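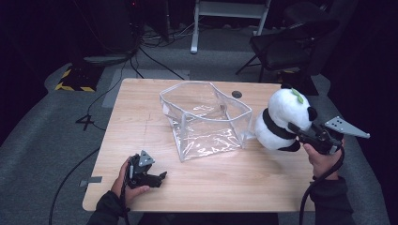 How a Website Gets Made (and Why It Takes So Long)

You probably use a website every day without wondering where it came from. Perhaps you thought they just grew, like mould on a forgotten satsuma. They don't. Somebody has to make every bit of them, including the bits that don't work.

Let's say the swimming pool in Stullwood wants a new website. The old one has a picture of a pool that was knocked down years ago, and the opening times are wrong on every page except one, where they are missing.

Step one: asking questions

Before anybody makes anything, a web designer has to find out what the website is for. You would think the pool people would know. They say things like "We want it to be modern" and "Can it be bluer?"

A good designer keeps asking. Who will visit? Mostly parents with one shoe on, trying to find out when the fun session starts. So the fun session times need to be right at the front, and the history of the boiler can go somewhere quieter.

Step two: drawing boxes

Next comes a plan called a wireframe. It sounds exciting but it is a drawing of some boxes. One box says MENU, one says PICTURE, one says WORDS GO HERE. You could do it with a pencil, and plenty of grown-ups do, then charge for it.

Boxes are quick to move about. Finished pages are slow to move about. Grown-ups usually ask for things to be moved once the pages are finished.

Step three: making it look nice

Now the designer picks colours and letter shapes. Letter shapes are called fonts, and people have very strong feelings about them. The colours matter more than you might expect: pale yellow writing on a white page looks lovely and can't be read by anyone. Some people can't see certain colours well, and some people listen to websites being read out loud by their computer, so the designer has to think about them too.

Step four: code

A web page is really a long list of instructions for your computer. The instructions are written in code. One sort, called HTML, says what is on the page: a heading, a picture, a button. Another sort, called CSS, says how it should look -- how big, how blue. A third, JavaScript, makes things happen when you click.

Computers do exactly what they're told, which is a nuisance. Miss out one tiny bracket and the whole booking page can vanish. The person who wrote it may then stare at 294 lines of code for most of an afternoon and find the mistake just after tea.

Step five: trying to break it

Before the website opens, people test it. They try it on big screens and on small phones with cracks in them. They type silly things into the booking form, such as 900 tickets for the toddler splash, to see what it does. It should say no, politely.

You would be very good at this job.

Step six: switching it on

Finally the website is put on a server, a computer that stays awake all night so that other computers can visit it. Everyone has cake. A few minutes later, somebody from the pool rings up to ask if it could be a bit bluer.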